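Hubert Steiner
February 25, 2018

Spent the month at the Rinuvmont lab in Dranau teaching a two-handed robot to put fruit on a plate. A few notes while I still remember them.

The method is remote control. I wear a pair of gloves, the robot copies my hands, and everything gets recorded. Each run through the task is one demonstration.
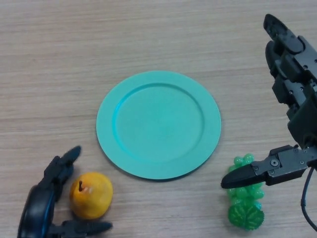 Pear on the left, grapes on the right, plate in the middle.

12 replies

We started in January with 16 demonstrations to check the recording. Roswitha Hubmann went through them and threw out most of mine. I was stopping too long before each grasp, and the robot learns the stops too.

Her rule: decide where the fingers go before you start moving. Thumb under, finger on top, lift, move over, let go. Don't correct halfway unless you have to.
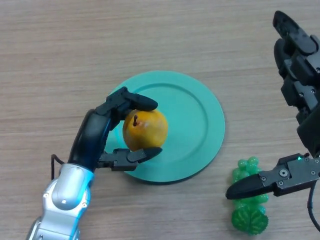
The gloves give you no feeling of pressure, so you judge the grip by eye. The grapes are harder for me than the pear. The leaf end catches on my thumb when I come in too low.

We have 224 demonstrations now and kept 212. The plan is 900 before we train again. Roswitha wants more starting positions and a second operator, so somebody from the Flusville office is coming over to do half.

If you've done this with gloves, how long are your sessions? My wrists are done after 40 minutes.

31 likes · 6 shares

Last updated February 2018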